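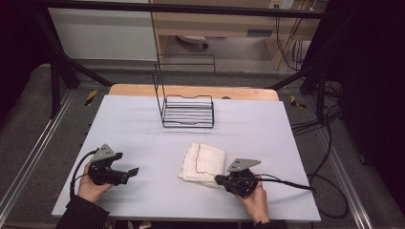 The dish towel may be the hardest-working thing in any kitchen, and it gets so little love! Joon-young Bang has been trying to put that right since August, when he cleared out the drawer at Rernden, the small cooking school where he teaches on Sunday mornings, and found 20 towels balled up at the back.

He kept eight. All of them are plain white and they come out of the drawer folded, in thick soft layers you want to press your hand into. The fold is an easy one. Lay the towel flat, bring the long sides together, smooth it out from the middle, then fold it over until it's the size of a dinner plate. He likes to leave a stitched edge on top, so a student can find it with a thumb and shake the whole thing open in one go.

Then there's the rack. Bang is a big fan of black wire – light to lift, quick to wipe, handsome enough to leave out all day – and he likes a shallow tray with an upright part at the back. Plates go in first, cups wherever they fit. Five minutes of dripping, a quick rub with a fresh towel, and everything is back on the shelf.

His Geum Street students now fold at home, too. One of them redid three drawers in a single evening and came back asking about pillowcases.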